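2022-03-17
Tondel two-arm kit, loan unit, bench notes

Carrying on from the unboxing entry. Both arms are up on the bench with the teal cloth down. Lama did the right side and I did the left. We followed the printed guide as far as the wrist and then switched to the PDF, where the wrist drawings are newer. The printed ones show a bracket that isn't in the box.

Assembly
The bracket screws go into plastic and there is no torque figure anywhere in either guide. I did mine up by hand until snug and stopped. Lama used the small driver on its lowest setting. One of hers turned without biting, so that hole now has a longer screw from our own drawer. Tondel should be told. If we buy, I want spare brackets on the order from the start.

The elbow cable on the right arm is longer than it needs to be and hangs in a loop. It doesn't catch with the shoulder in the home position. With the shoulder low and the elbow folded back it rubs on the link. I have put a tie on it and left slack for the wrist. Check the sleeve there before anyone runs it unattended.

Setup software
The installer wanted a newer USB driver than the one on the bench machine and gave no useful message about it. It just said "device 2 missing." Updating the driver fixed that. After that both arms came up, but swapped left for right, and the only way to change them over is in a text file. Samira has the path written down in the shared folder under Tondel/setup.

Zeroing is done by holding each joint at a mark and pressing a key. The marks are molded in and hard to see on the black parts. I went over mine with a white paint pen. Had to redo the left wrist after I read the mark from the wrong side.

Grippers
The open lattice fingers are stiffer than I expected from the product page. The pads on the tips are soft and grip well on the spoon handle. They are glued, and the kit comes with no replacements. Samira asked Tondel about this by email and the reply was that pads are sold only with the complete finger. That is a poor arrangement for the part that wears fastest.

Compared with the Furneo gripper we tried in October, the Tondel one closes slower and is quieter. The Furneo had force feedback we could read. On this one we only get motor current, and the number jumps when the finger first starts to move, so a simple threshold trips too early. Lama is adding a short delay before the check. If that isn't enough we filter it.

Cost
Quoted 919 per arm, without power supplies or clamps. Lead time 17 days for arms, no date given for spare fingers. The loan runs another 5 days and then it goes back or we pay for it. Horobets has a similar pair at a higher price with metal brackets. I haven't had those on a bench, so nothing to say about them yet beyond the data sheet.

Reach
Measured 366 mm from the base edge to the fingertips with the wrist level. The product page gives a bigger number, which I think is with the wrist pointed straight out and the gripper open. Ours is the one to use for laying out the table. Bowl and spoon work sits inside it on both sides, but anything at the back of the cloth has to be approached with the elbow nearly straight, and it shakes there.

Task for the review
We agreed to use the same tableware task as for the Furneo, to keep the comparison fair. White bowl, red spoon, yellow cube, small speckled dish. The handle is the hard part. It is thin and tapered, and lying in a shallow bowl it leaves little room under it for a fingertip. Coming in from the right with one finger low over the end of the handle seems the best approach of those we talked over. The wrist bracket is bulky on the underside and needs watching near the rim. I would rather lose a bit of speed and come in higher.

The cloth creases when the arms are moved around on it. Samira wants it taped at the corners. I want it stretched over a board, and I'll cut one at Trodcombe when I'm over there.

To do
Lama: delay on the current check, then log a set of grasps with the handle facing right.
Samira: write to Tondel about the torque figure, the stripped hole and the missing bracket in the printed guide.
Me: cable sleeve, board for the cloth, ask Horobets whether they lend units.

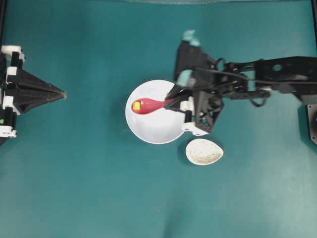
Still open: whether the two arms can share one power supply. The guide says yes on one page and no on another, so we stay with two until Tondel answers.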